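Hi Kirsty,

March update on the Tarkwood kitchen corner, as promised – sorry it's a long one, I had a lot of coffee today.

The big news is that the starter table is finally laid out the way we talked about at Drurnlow. We wanted a mix of real kitchen things and play things, all within easy reach on one white tabletop, and I'm pretty happy with how it's coming together! 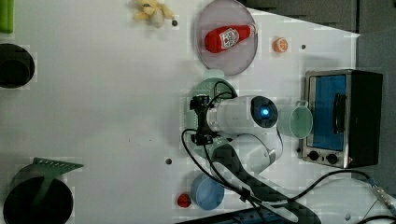
The starter table, with the toaster oven, mug, plates and bowl.

Spending first. We've used $503 of the $1,119 you set aside for tableware and small items, so there's plenty left for the second table. I'd like to hold back $300 of that for replacements (plates go missing, it's a law of nature) and put the rest toward bowls and more play food. The ketchup bottle and the orange slice are keepers.

The other thing on my list is the pale green panel with all the little holes.

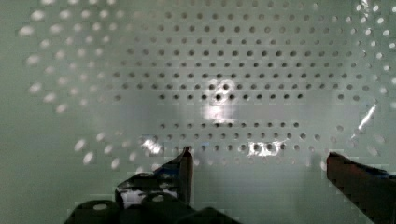
I went back and forth on whether to stick with a perforated surface or go for something plain, and I've landed on perforated. I like the color, and the plain strip between the two blocks of holes gives us a spot for a label if we ever want one. Nava has offered to price eight more for us, and I told her yes please.

We're also trying clear plastic with it, and I still need to pick a thickness. Witado sent me a price list, which I'll forward once I've read it properly.
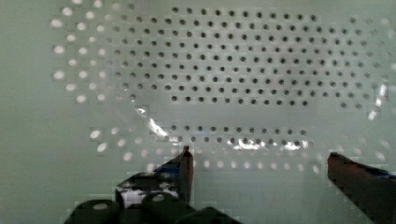

Clear plastic sheet over the green panel.

Still to do: the second table, the label wording, and a decision from you on the $300. Could you let me know before the end of the month?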